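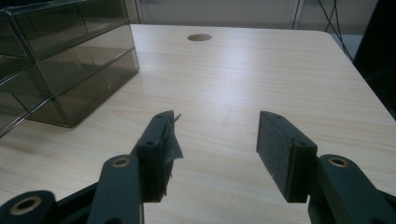 Korkier, the office furniture maker, announces today the start of its repair and return service for desks, open to all customers from January 15, 2026. With this service, a company can send back a desk which it does not need anymore, and the desk will be repaired, sanded and sold again at a lower price. The service accepts tables with a pale wooden top, with or without a round cable hole near the back edge, and small things which stand on the desk, like a see-through plastic organizer with drawers, should be removed before the pick-up.

Home News Products Press Contact

Reading time: 3 minutes

The test period began in August with the design studio Mundico and the transport firm Jakeck. During this time, 600 desks were collected from offices and schools. Most of them needed only new screws and a fresh layer of oil.

"Our customers were asking us for many years what they should do with old desks," said Mirjana Hoxha, managing director of Korkier. "Until now we did not have a good answer for them. I am very glad that we can offer one – and that the price is fair."

Repairs are made in the Lazarević workshop, where a team of four carpenters works under Gorazd Grgić. Each repaired desk receives a new guarantee of 3 years. Pick-up is free of charge for orders of four desks or more.

Customers can register by telephone at extension 3311. For questions from the press, please contact Velimir Softić at the Korkier press office.

We use cookies to improve your visit. Accept | Settings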